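Kitchen swap returns in May

The Klinhom community centre will hold its kitchenware swap again this May, opening at 9 am in the main hall. Last year 407 households took part and 1,056 items found a new cupboard. Colanders, plates, cups and small appliances are all welcome – clean and in working order, please. Knives stay at home.

Each household receives one token per item, up to a limit of 30. Tokens can't be carried over from last year.
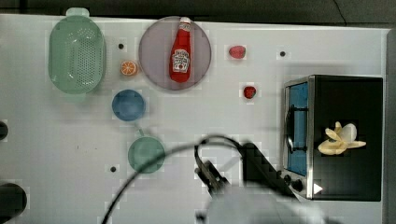 One member wrote in to ask that the token limit be lowered, as the early arrivals had taken most of the good bakeware by mid-morning. The limit will stay for now, but the doors will close to new drop-offs at 11 am so that everything is out on the tables by noon.

Parking is behind the Brivier building. Enter from the lane.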